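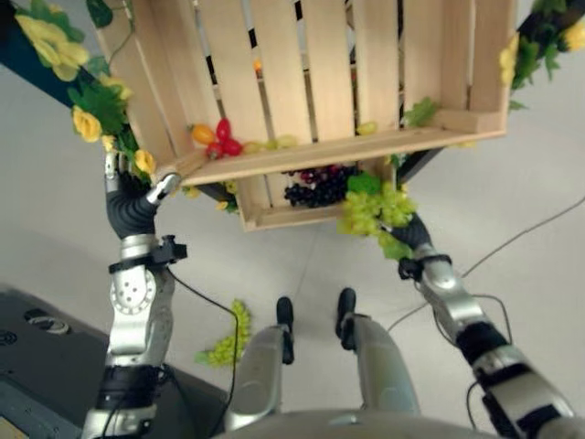
6. The Open Day at Prarkley

6.1 Setting and purpose

The work reported in Sections 3 to 5 was done behind a closed door, with the same few people watching the same crate go up and down. On April 26, 2024, we moved Odar out of the lab and into the Sugden hall in Prarkley for a public open day, and 849 visitors came through over the course of it. We had planned the day as outreach. It taught us so much about two-handed handling, and about how people read a robot's movements, that it has earned its own section.

The task was the produce stall from Section 4. Odar stands on the open floor at the stall, takes hold of a slatted wooden crate with both hands, lifts it, and tips it so that the contents can be inspected from the head camera before the crate is set down again. The contents are artificial fruit and vegetables. We stayed with the artificial set used in the lab because the weights are known and the pieces keep their shape from one run to the next. The grapes are the hard case. A bunch has no single surface to track, it bends over an edge, and it can hang half in and half out of a crate for a surprisingly long time before it decides where it belongs.

The stall itself got a good deal more cheerful on its way to Prarkley. In the lab it had been bare. For the open day our hosts at the hall dressed the dark poles with garlands of yellow roses and green leaves, and we were delighted with them, both as decoration and as a fair test of a perception system that had never been shown a flower. The only rule we set was that the garlands should stay clear of the path of the arms.

6.2 Format of the sessions

The demonstration was given in three sessions. Each opened with a short spoken introduction, followed by repeated lifts with a member of the team talking the audience through them, and then by free questions at the barrier. We had six team members on site. One held the stop control at all times and did nothing else, a role we would recommend to any group planning something similar. The person with the stop control should not also be the person with the microphone. We tried that in rehearsal in March and the microphone won.

Visitors could see the live head-camera view on a large screen next to the stall. This was a late addition and it became the most popular thing in the hall. Children in particular would look at the robot, look at the screen, and then lean to one side to see whether they could get into the picture. The view is a good teaching tool because it shows how much of its own body the robot has to look past. Figure 3 shows a typical moment from this view during the handling task: both arms reach in from the lower corners, the crate is held up and tilted toward the camera, and the legs and feet are visible at the bottom. Several adults told us that they had not thought of a robot as having a body in its own way until they saw it like this.

6.3 What the grasp looks like in practice

The two hands do not do the same job. In Figure 3 the left hand has the near left corner of the crate, with a fingertip against the underside of the rim, while the right hand holds lower down on the right side. This uneven hold comes from the planner described in Section 4.2, which is free to choose a different height for each hand. Many visitors assumed that it was a mistake. We enjoyed these conversations a great deal. One of us took to handing people an empty crate and asking them to lift it and tip it toward their face, and most of them ended up with one hand higher than the other without having thought about it.

The rim is a kind place to put a finger and the slats are a difficult one. A slatted side gives the hand edges to work against, but the gaps also let the background through, so that from the head camera the crate is partly a crate and partly whatever is behind it. In the lab the background was a plain wall. In Prarkley we had visitors in bright coats, a screen showing moving pictures and a great many roses. The segmentation step held up better than we had dared to hope. Its usual failure was to treat something seen through a gap as a small item inside the crate, and since the planner ignores very small items, this rarely changed the motion.

The wrist units also drew attention. A black strap with a small attached unit sits just below each hand, and people asked about them constantly (the favorite guess was that the robot was wearing a watch). The units were supplied by Jirnitz and record wrist motion during each lift. We use the recordings to compare what the arm was told to do with what the wrist did, which is how we found the small twist discussed in Section 5.3. On the open day they worked without any attention from us, apart from one strap that had to be tightened between sessions.

6.4 Spilled items

Fruit did end up outside the crate. A bunch of yellow-green grapes lies on the floor by the left leg in Figure 3, and another large bunch hangs over the lower right edge next to the hand. Our original plan had been to pause and clear the floor whenever this happened. Within the first session we changed it, and left items where they were until the crate was back down, provided that they were not under a foot or in the way of one. Stopping in the middle of a lift breaks the motion at its most interesting point, and holding a tilted crate still is harder on the grasp than finishing the movement.

The audience loved the grapes. We had worried that visible spills would make the system look poor, and the effect on the room was close to the opposite. People began to predict which bunch would go next. They argued about it with each other, and in doing so they picked up on the very thing we have been trying to model, namely that a bunch resting across the rim behaves differently from a single item lying on the floor of the crate. A visitor who sold fruit for a living suggested that we lay the bunches with their stems facing inward. We tried this in the final session and liked it so much that it is now our standard way of loading the crate in the lab. We make no claim for it beyond that, as we have not yet run the comparison.

6.5 Visitor questions

After each session we wrote down the questions we could remember and later sorted them into nine groups. The largest group by far had to do with strength and gentleness: how hard the hands squeeze, whether they could crush the fruit, whether they could crush the crate. Next came questions about sight, mostly prompted by the screen. Questions about speed were common too, and nearly always took the form of asking why the robot was so slow. Our answer was that the speed was our choice and that a slow lift is easier to follow. That is true, but it does leave out the fact that the grasp model has only been tuned for the lower half of the speed range, and by the last session we were saying so. The conversations got better once we did.

A smaller group of questions concerned the cables. Visitors wanted to know whether the cable at the wrist gets in the way. It can. The slack has to be long enough for the full tilt and short enough not to catch on the rim, and we had reset it twice before the doors opened. Being asked about this so often has moved cable routing up our own list of things to fix.

6.6 Limits of these observations

The open day was not a controlled study. Lighting was even but outside our control, the loading of the crate varied with whoever was loading it, and the question log depends on the memory of tired and rather happy people. We did not ask visitors to fill in a form. The lifts made in Prarkley are therefore left out of the results in Section 5, and the wrist recordings from the day were used only to check that the units and the synchronization worked away from the lab.

We would do it again gladly. Two changes are already planned for the next visit to the Sugden hall. The screen will be turned so that people standing at the side can see it as well, and a spare crate will be kept at the barrier from the start, for anyone who would like to try the lift with their own hands first.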